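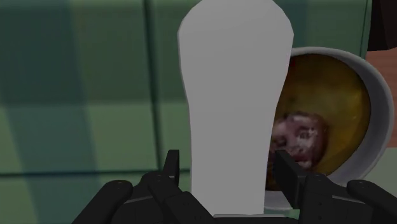 **Thịnh Huỳnh**

¡Hola a todos! Me he lanzado por fin con el chucrut casero y estoy encantado, pero tengo dudas y prefiero preguntar antes de meter la pata. Empecé el 4 de julio con una col blanca bien prieta, sal marina y un bote de cristal de los de conserva. Corté la col muy fina, la masajeé con la sal hasta que me dolieron las manos y la apreté en el bote. Al segundo día ya burbujeaba (¡qué emoción!), pero las burbujas casi han desaparecido y el líquido ya no llega a cubrir la capa de arriba.

Mis dudas son estas. ¿Puedo añadir agua con sal, y cuánta sal? ¿Es normal que se pare tan pronto? Eché la sal a ojo, y ahora me arrepiento un poco. Huele agrio, limpio, nada desagradable, y no veo moho por ninguna parte. La cocina está a bastante temperatura porque en Ballosau aprieta el calor y no tengo sótano ni nada parecido.

Si sale bien quiero preparar bastante más para agosto, que nos juntamos toda la familia. ¡Gracias por adelantado!

**Ung**

¡Bienvenido al vicio! Por lo que cuentas va estupendamente. El burbujeo fuerte es cosa de los primeros días, y con calor pasa volando. Después las bacterias lácticas siguen trabajando en silencio y el sabor va ganando profundidad. No hace falta que hierva como un caldero para que esté vivo.

Lo del líquido sí hay que arreglarlo hoy mismo. Primero lávate bien las manos y aprieta la col hacia abajo con una cuchara limpia. Muchas veces la salmuera está ahí, atrapada entre las hebras con el gas, y sube en cuanto empujas. Si aun así queda algo al aire, prepara salmuera nueva: 2 gramos de sal por cada 100 de agua, sin cloro si puedes. Yo hago siempre una tanda con 1.000 gramos de agua, porque me es más fácil pesar, y guardo lo que sobra en la nevera. Échala fría, nunca templada. 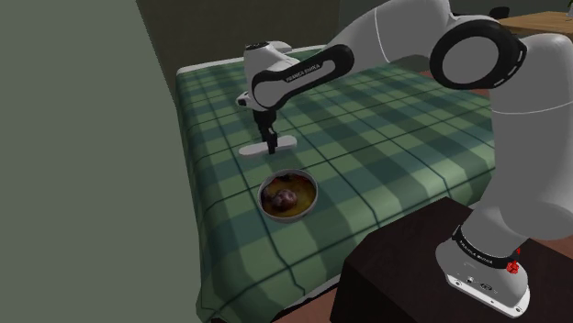 Luego ponle un peso encima. Los hay de vidrio hechos a propósito, pero a mí me sirve una hoja exterior de la misma col, doblada y encajada bajo el hombro del bote – la tiro al final y listo. Deja un par de dedos libres hasta la tapa y coloca un plato debajo, que con el calor a veces rebosa.

Para la próxima, pesa la col ya limpia y sin el troncho. El 2 % de ese peso en sal, y mezcla a fondo. Si haces una tanda de 2.000 gramos te salen cuarenta de sal, que parecen muchos cuando los ves juntos y luego no lo son. Con semillas de alcaravea queda buenísimo, y con enebro ya ni te cuento. ¡Y prueba un poco cada pocos días! Es la mejor manera de saber cuándo te gusta a ti. En verano yo lo paso a la nevera antes que en invierno, porque se ablanda enseguida y a mí me pierde lo crujiente.

Edito: si la sal que usas lleva yodo tampoco pasa nada, yo la he usado y fermentó igual.

**Molwood**

Mi abuela no pesaba nada y le salía buenísimo. Échale agua y ya.

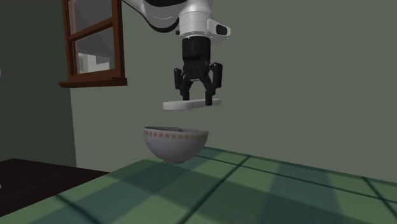 **Memon**

De acuerdo con Ung en casi todo, y menos con Molwood: agua sola no, que rebajas la sal justo arriba, que es donde suele salir el moho.

Añado una cosa sobre el calor. Busca el rincón más fresco de la casa aunque sea raro. El mío es el suelo de un armario del pasillo – ahí fermento de todo, zanahoria, rábano, lombarda – y noto muchísima diferencia con la encimera. También puedes meter el bote en un barreño con agua e ir cambiándola. Y fuera del sol directo, claro.

Si ves una telilla blanca, fina y mate, lo más seguro es que sea levadura kahm. Se retira con una cuchara y la col de debajo suele estar bien, aunque puede quedar con un gustillo. Pelusa de colores, en cambio, verde, negra o rosa: a la basura todo el bote, sin rescatar nada. Lo mismo si huele a podrido o está viscosa.

Para la reunión de agosto empieza con tiempo y en varios botes pequeños. Si uno se tuerce, te quedan los demás, y además puedes variar: uno solo con sal, otro con manzana rallada, otro con cúrcuma (¡mancha que da gusto, avisado quedas!).

**Thịnh Huỳnh**

¡Mil gracias! Apreté con la cuchara y subió líquido de sobra, no me ha hecho falta ni preparar salmuera. Ya le he puesto la hoja doblada encima y el bote está en el armario de las escobas. Mañana compro alcaravea y otra col. Memon, ¿la manzana la rallas con piel?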